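**Kitchen and household helper wanted for the Burent, Sturnow - part-time, starting in May**

The Burent is a shared house with a shared kitchen, and it has been looking for the right pair of hands for a little while now. We run small-scale cooking afternoons for people who are learning to manage a kitchen of their own, some for the first time and some after a long gap, and we'd love to hear from somebody who enjoys ordinary food, ordinary mess and ordinary company.

The job is 24 hours a week, spread over the afternoons, with a start at one o'clock and everything wiped down and put away by six. You would set out the table, help people with simple oven cooking (toast, sausages, the odd tray of vegetables), and then see to the clearing up, which is where most of the work really lies.

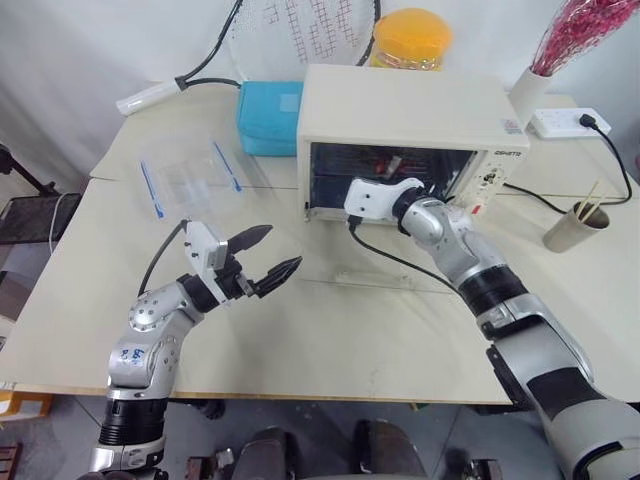
Our cooking is done on small worktop appliances, because that is what most people here will have when they move on. You'd need to be comfortable with a toaster oven like our cream one, with its wire rack and little column of knobs, and happy to explain it as many times as it takes. You would also be sorting out the things that drift onto the table over a day. A badminton racket, a turquoise zipped pouch and a zip-lock bag can all end up sharing space with the cooking, and we'd like someone who will cheerfully find homes for such things without making anybody feel told off!

Experience in a café, school kitchen or care setting would be lovely, but bringing up a family or looking after a shared flat counts too, so please do tell us about it. A food hygiene certificate can be done with us in your first month, on paid time. We do ask that you can stand for a good part of the afternoon, and that you speak kindly to people who are nervous of hot things.
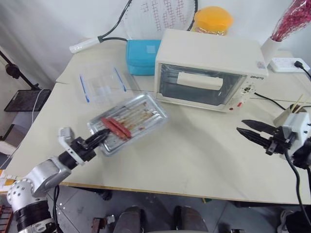

Washing up is shared between everyone, though the baking trays tend to fall to whoever is on shift, and you should expect a fair bit of grease. We provide aprons, gloves, a meal on every working day and 24 days' paid leave, with more at the end of the year when the house is closed.

To apply, write us a page or so about yourself and a dish you like to make for other people. Post it or drop it in at the Burent, 186 Butuvska, Sturnow (the 52 bus stops nearly opposite - get off at Jitaru and cross over). We'll invite people in for a cup of tea first and then for a paid trial afternoon, and we'll write back to everyone, whichever way it goes. Applications are open until the end of April.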